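Path following on gravel, final report (short version)
Bouchra Farouk and Radka Milošević

Goal: get the Ludik rover to stay on an unpaved path using one camera, no GPS. We compared 2 methods. Zaleo, which finds the path by color, and a small segmentation network Radka trained on 561 hand labeled images. Labeling took most of January.

Test set was 200 images, none used in training. Scored by hand, path center right or wrong. Color method got 19 wrong in the shade set alone and we stopped tuning it there. Network did better but still drifts when the sun is low — glare washes out the grass and the far part of the path goes with it.

Speed was kept at walking pace. Faster runs not done, battery problems, see appendix. Also the first logs have the wrong time stamps so we left them out of teh results.

Wood edging helps alot. Straight line, easy to fit, even where grass hangs over it.

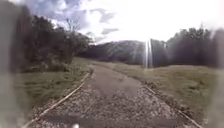 Why not just use the edging and skip the network?
Most of our route has none. On those parts the line fit grabs on to tire ruts or shadows, so we only use it as a second check.

Still to do: wet gravel, leaves, dusk.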